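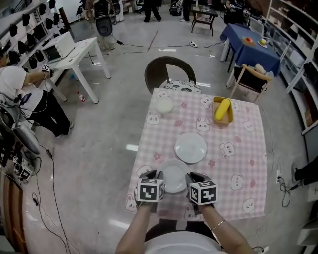 Tumelo Mtshali objected, on reading our first draft, that a tablecloth is only decoration and that the place of a plate is decided by the person who will sit down, wherever the cloth ends. We take this remark seriously, and the present section tries to answer it with the material of the Lirnano room.

3.2 Cloths, plates and the edge of the table

In our notes from July the word "table" is used for two different things. Sometimes it is the piece of furniture, and sometimes it is the cloth and everything that belongs on it. When one of us wrote "the pink table", the others understood at once which one was meant, although under the cloth it is a table like many others. The blue cloth worked in the same way. For the bare white table we had no short name, and in the notes from Dirska it appears under 7 different expressions.

A printed cloth also gives the eye something to measure with. In Figure 2 one white plate is near the front edge of the square table and a slightly larger one is at the center, on a pink and white check with cartoon animal faces and small flowers. The small white bowl is toward a far corner, and the yellow corn cob has its own container toward the other. A check has lines, and a plate can be set parallel to them or moved by one square. On a plain cloth this help is missing, and we expected the plates there to be placed less evenly.

Search this journal Advanced Go

The comparison was made over some 28 layings of the table. We noted only the final position of each dish and left the order of placing for Section 4. In Figure 3 there is some distance between the tables, with the chairs standing in between.

Figure 3. The checked cloth with a small tray on it, and the dark blue cloth farther back.

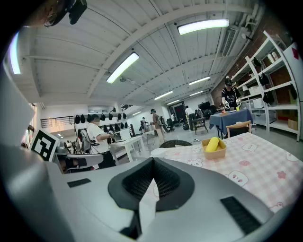 The expectation was confirmed only in part. Plates were indeed set more evenly on the check, but small bowls were not, and they moved toward the corners on both cloths. We think that a bowl is often treated as a thing to be reached for — it has no seat of its own — while a plate belongs to a chair. On this point Mtshali's objection is correct, and we have changed the wording of our second hypothesis.

The Rocha cloths, which have a border but no check, are treated in Section 3.3.

Related articles
Where the bread goes: shared dishes at small tables
Naming furniture in common rooms
Chairs, cushions and the claimed seat
The Nesex inventory of household cloths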